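# The Delacroix Root: A History of Chicory in the Cup

**Shoshana Lindgren**
Trarnton Press, paperback, 417 pages, 69 plates and maps

Chicory has been roasted, ground and sold as coffee, with coffee and against coffee for more than two centuries. It has been taxed as a luxury and condemned as an adulterant. Lindgren follows the plant from the roadside to the kiln, and from the kiln to the grocer's shelf, using trade ledgers, excise papers, household account books and the letters of the Delacroix family, who dried and shipped the root for four generations.

The book is arranged by process. Part One covers cultivation, lifting and slicing. Part Two deals with kiln drying and roasting, including a long chapter on fuel costs. The remaining parts take up blending, labeling law, wartime substitution and the slow decline of the small roasting houses. Readers who want a straight chronology will find one in Appendix B.

This edition replaces the earlier hardcover. The text has been corrected throughout, and chapter 7 has been rewritten to take in the Clurkcombe excise books, which were not open to readers when the first edition went to press. The notes have been moved from the ends of chapters to the back of the volume.
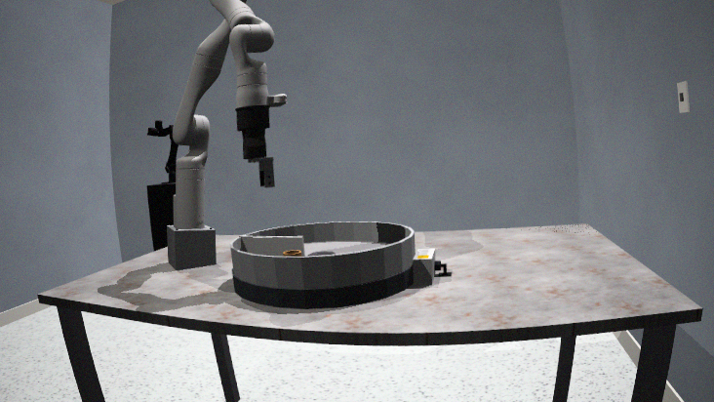 *Simulated view: robotic arm and round open container on a stone-look tabletop.*

## Contents and apparatus

- Main text in five parts, with a new preface by the author
- Appendix A: weights and measures used in the root trade
- Appendix B: chronology
- Appendix C: duty rates, by country and year
- Glossary of kiln and roasting terms
- Bibliography, divided into manuscript and printed sources
- Index of persons and firms; general index

The glossary was compiled by Cinzia Marino. Maps were redrawn for this edition by Jalen Oyelaran and are printed at a larger scale than before — the drying districts now run across facing pages. Passages quoted from German sources were translated by Valentin Pichler, with the original wording given in the notes where a term is disputed.

## Specifications

| | |
|---|---|
| Format | Paperback, sewn |
| Pages | 417 |
| Plates and maps | 69 |
| Edition | 2nd, revised |
| Language | English |
| Series | Ina Studies in Food and Trade |
| Available | September |

## From the reviews of the first edition

"Strongest on the excise material. The account of how inspectors tested a blend with cold water is the clearest I have read." — Albertina Teixeira

## Ordering notes

Single copies ship in a card mailer. Orders from libraries and course adopters are handled separately and should be sent with a purchase order number. The hardcover is out of print and will not be reissued. Corrections to Appendix C received after printing are supplied as a loose sheet with each copy.

Page references in the first edition do not match this one. A concordance is printed after the general index.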